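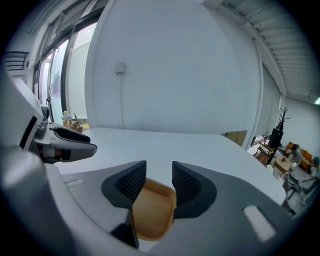 Petridis wrote that before anything else I should check whether my gel had been run with the stain already in it, and that comment got me thinking, so I'm putting the whole problem up here properly with the details I left out the first time. Thanks for the nudge!

DNA fibre assay – short tracts in my untreated control, and I can't work out why

Posted in Molecular and Cell Biology Help, by tonder_bench

Hello everyone. I'm in the second year of my Master's and I've been trying to get DNA fibre spreads working since December, with a fair bit of help from this forum already (the gel business Petridis was asking about turned out to be a separate mess with my plasmid prep, and I've sorted that by staining afterwards).

What I want to measure is replication fork speed in a human cell line after a low dose of hydroxyurea. I label with CldU, wash, label with IdU, harvest, lyse a small drop on the slide, tilt it and let the drop run down. Then it's fix, denature in acid, block, and stain for the two labels. I've been following the protocol that was handed down in our lab, which is a photocopy of a photocopy with somebody's pencil marks all over it, and some of the pencil marks disagree with each other.

My trouble is that the untreated cells give tracts nearly as short as the treated ones. I can see both colours and they look quite pretty, but the second label is always stubby compared with the first, even though both pulses are the same length on paper. I also get a lot of clumps in the middle of the slide where the fibres lie over each other like hair in a drain, and I never know whether I'm allowed to measure anything in there. In my last batch I scored 372 tracts over two slides, which took me most of an evening, and I would really like to know they mean something before I score any more.

Things I've tried so far: fresh CldU from a new aliquot, a longer lysis, and a different batch of slides. The new slides spread a bit better, I think, though I may be fooling myself. My supervisor suspects the cells are stressed to begin with and has asked me to look for a DNA damage response in the controls. That sounds sensible but I would rather rule out something silly first. Any ideas would be very welcome, and please don't worry about sounding too basic.

3 replies

porken

Oh, I feel for you, I had very nearly this problem and it ate a whole winter of mine. I'd put my money on your wash step. If you label the cells, carry the plate over to the hood, take off the medium, rinse with cold PBS and then add IdU medium straight from the fridge, your forks are going to slow right down while everything warms up again, and they'll spend a good part of the second pulse doing it. The first tract looks fine and the second looks stubby. It fits what you've described awfully well.

What I do now is put everything in the water bath before I start: PBS, label medium, the lot. I make up the IdU medium in a tube beforehand and let it sit in the incubator with the cap loosened so the pH settles as well. Only do two or three dishes at a time. I know it's tempting to line up eight and march down the row, but by the time you get to the last one the first has been sitting out on the bench, and then your dishes have all had different pulses. Stagger them with a timer and write down the real times, not the ones you planned.

The other thing is cell density. Ours behave very differently if they're crowded. We seed the afternoon before and label when they're a bit over half confluent, and if I've been lazy and let them go to a full lawn the tracts are shorter every single time. Have a look at your growth over the past few passages too. If they've been slow to double, your supervisor might well be right about stress, and a mycoplasma test is cheap and quick compared with another month of scoring.

About the clumps – don't measure in them. I know it hurts to throw away half a slide, but you can't tell where one fibre stops and another starts, and you end up picking out whichever pieces look tidy, which tend to be the short ones. Dilute your labelled cells with unlabelled cells before you lyse. We go one to one for a start and then more if it's still thick. Far fewer coloured fibres, and every one of them sits on its own. It made scoring so much more pleasant that I was cross I hadn't done it sooner.

Good luck with it, and do come back and tell us how you get on!

gurard

are you sure the antibodies are the right way round? the rat one sees CldU and the mouse one sees IdU, but the mouse one can cross-react with CldU if you skip the stringency wash (high salt Tris, there are recipes all over the place). do single label controls, one slide with only CldU and one with only IdU, both stained with everything. if you get both colours on either of them that's your answer. also check your IdU is dissolved, mine used to come out of solution

petridis

Glad the gel is behaving now. I agree with most of what's been said, and the single label slides are well worth the trouble, so please do those first as they'll only cost you a day.

I'd like to add a little about the scoring, because I think there's a second problem hiding behind the first. You say you're measuring tracts, but are you measuring every IdU tract you come across, or only the ones that carry on from a CldU tract? If it's every one, you'll be mixing in origins that fired partway through the second pulse, and those will naturally be short. For fork speed, stick to the ongoing forks, first colour joined to second colour, with both ends clear of any tangle. Keep a separate tally of the second-colour-only tracts as new origins, and of the first-colour-only tracts as stalled forks or terminations. You may find those numbers more interesting than the speed in the end, particularly with hydroxyurea, and they'll matter a good deal if you go on to look at conflicts with transcription later.

Do look at both sides of a bidirectional origin where you can find them, too. If the left and right forks are about the same length, the forks are probably moving along steadily and you've got a general slowdown, either real or from cold medium as porken says. If one side is consistently much shorter than the other in your untreated cells, then something is stopping individual forks, and I'd start to take your supervisor's suggestion more seriously. A phospho-Chk1 blot on the untreated cells would be a reasonable next step, with a treated sample beside it so that you know what a positive looks like.

On spreading, the angle of the slide does matter, and so does patience. Let the drop sit until it has gone slightly tacky before you tilt, then let it travel down slowly and steadily. If it races to the bottom your fibres will be bunched or snapped. If it won't move at all you've waited too long, and you can help it with the edge of a pipette tip, though I'd mark that slide and not rely on it. Our room is very dry once the heating is on and the waiting time is quite different from what it is in summer, so I wouldn't trust any figure in a protocol, pencilled or otherwise.

As for how many to score, it depends who you ask. I aim for some 400 ongoing forks per condition spread over three separate experiments, with the slides coded so I don't know which is which. Others are content with fewer. Three repeats with a modest count in each will serve you much better than one enormous evening on a single batch, and your eyes will thank you for it. Don't pool everything and run one test across the lot, either. Plot the median from each repeat as well, so that you can see whether the experiments agree with one another.

tonder_bench

Thank you all so much, this is more than I'd hoped for. I went and checked and yes, my IdU medium has been coming straight out of the fridge, oh dear. And I've been scoring every tract I saw, tangles included. I'm thawing a fresh vial of cells tonight and sending the old ones off for a mycoplasma test. Single label slides are going in with the next batch, and I'll post the lengths here once I've got them scored. Petridis, would you mind saying how tacky is tacky? Ours seem to go from runny to stuck in the time it takes me to find my forceps.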